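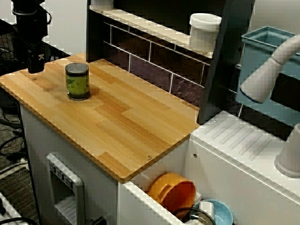 Weekly check, kitchen cell, October

1. Arm mounting. OK. The board is notched at that corner so it fits round the support, and the notch wants a look for splits while you're down there. None that I could find.

2. Board screws. Both brass heads checked with a hand driver. The one near the front edge took a tiny nip up – please don't use the Cormier driver on these, it chews them.

3. Cables on the carpet. NEEDS DOING. I nearly went flying again! Jonatan Björklund has promised me 30 cable clips, so let's get the lot routed along the wall before the next long run. Power strip itself is fine, no scorching, switch works.

4. Emergency stop. Pressed it 3 times at different points in the Grirwood routine and the arm stopped each time. Happy with that.

5. Joint play. A little in the wrist, same as last month. I'd live with it for now, but Tarero want a call if it gets any worse.

6. Home position. Ran it 11 times, all good.

7. Green jar. Lid on properly, no chips in the glass. It's the only thing I really worry about being dropped, so check it every time.

8. Dishes in the lower compartment. Fine, though do run a finger round the rims (the orange bowl gets grabbed more than anything else).

9. Log book. Page 32 is missing the sign-off, whoever that was – pop your initials in please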